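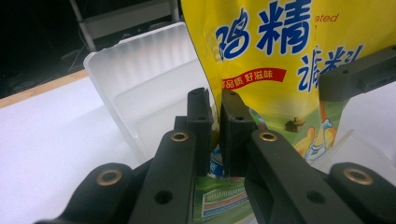 Fingers at the chicken essence, with the planner still to be convinced.

The Yellow Bag

By the time Jelle Goossens came back with the tea, Wekesa had watched the arm close on nothing for the fourth time, and he was grinning at it.

"It's early," he said. "Look at it! It's always early by the same amount."

"You sound pleased."

"I'm so pleased. Yesterday I thought it was stupid."

He spun his laptop toward her and nearly took the mug out of her hand. Two lines ran across the screen, a blue one for how far apart the fingers were and a gray one for how far the camera thought they had to go. The blue line dropped first. It dropped while the big yellow bag was still a hand's width away, every run, and then the arm sailed forward with its fingers shut and gave the bag a polite shove.

Jelle put the mugs on the windowsill, where mugs were allowed, and pulled up a stool. She had written most of Ellby, the piece of software that took in pictures and gave back motions, and she had a habit of reading its plots with her head tilted, as if they were handwriting.

"How far does it plan at a time now?"

"Eight steps. Then it looks again."

"And if you make it four?"

"Still early. I tried that before lunch. It shoves the bag more nervously."

She laughed so hard she had to take her glasses off.

They had 300 recordings to learn from, all made by hand. Umesh Nautiyal had made nearly all of them, standing at the white table with the hand-held gripper and squeezing things out of bins with the patience of a man shelling peas. He loved the seasoning bag most. A box, he said, told you everything the moment you saw it, but a soft bag kept back half of what it knew. You had to come in straight, with one finger on each side, and take just enough of the plastic. He had tried to explain this to the software people with a pillow.

"Play me one of his," Jelle said.

Wekesa picked one and ran it slowly. The fingertips crept in over the white table toward the yellow, and the blue characters on the bag grew until they filled the top of the screen. 鸡精. Wekesa couldn't read them, but he had stared at them for so many days that he could have drawn both from memory, and he had once seen them on a jar in a shop window and stopped dead in the street like he'd met a cousin.

"There," said Jelle. "Stop. Go back a little. What does the log say the fingers are doing?"

He looked. "Closing."

"And what are they doing in the picture?"

He leaned in until his nose was nearly on the glass. In the picture there was a gap between the fingertips, plain as anything, and it was the same gap as in the picture before it, and the one before that.

"Oh," he said. "Oh, that's lovely."

"How late is the video?"

He was already typing. He wrote the check the quick ugly way, with names like thing and other_thing. It found the fingers in every picture, measured the gap, and slid that curve along the logged one until the two lay on top of each other. It took a minute to go through all 300. Jelle drank her tea and then, without noticing, his.

The answer came up as a single number, and then the same number again under it, and again, all the way down.

"200 milliseconds," Wekesa said. "The pictures are 200 milliseconds behind. So every time Umesh closed his hand, we told it he'd done it back there, when the bag was still far off. It learned exactly what we showed it! It's been doing it right this whole time, poor thing."

"Who stamps the pictures?"

"We do. When they arrive." He put both hands on his head. "When they arrive, Jelle. After the decoder."

"That's my decoder."

"It's a beautiful decoder."

"It's a slow one," she said, and she was smiling too by then.

Fixing it was one line in the loader, and a second line so the live system would wait for the matching reading before it handed anything to the planner. Wekesa wanted to write a third line and tidy the names, and she slapped his wrist away from the keyboard and made him start the training first. After that there was nothing to do but wait. They went down to the canteen and talked about it over soup, drawing curves on a napkin, and then on the back of Jelle's hand when the napkin tore. He wanted an alignment check that ran on every new recording the moment it was saved. She wanted it to refuse the recording outright. They argued happily about that until the lights went off over the counter.

Umesh was at the bench when they got back. He had his coat on.

"Somebody told me it's my fault it closes early," he said.

"The opposite," said Wekesa. "You were perfect. We were listening to you late."

Umesh thought this over. Then he stood the yellow bag up in its bin, turned it so the writing faced out, and gave the top a small pinch to set the plastic the way he liked it.

Jelle loaded the new weights. Wekesa put the two lines back up on the screen, blue and gray, and pressed the key.

The arm went forward with its fingers open. It kept them open, past the place where they had always shut, past the rim of the bin, on and on until Wekesa had stopped breathing. The blue line ran flat beside the gray one. Then they both bent down together, and the plastic crackled.

"Again," said Umesh, and started unbuttoning his coat.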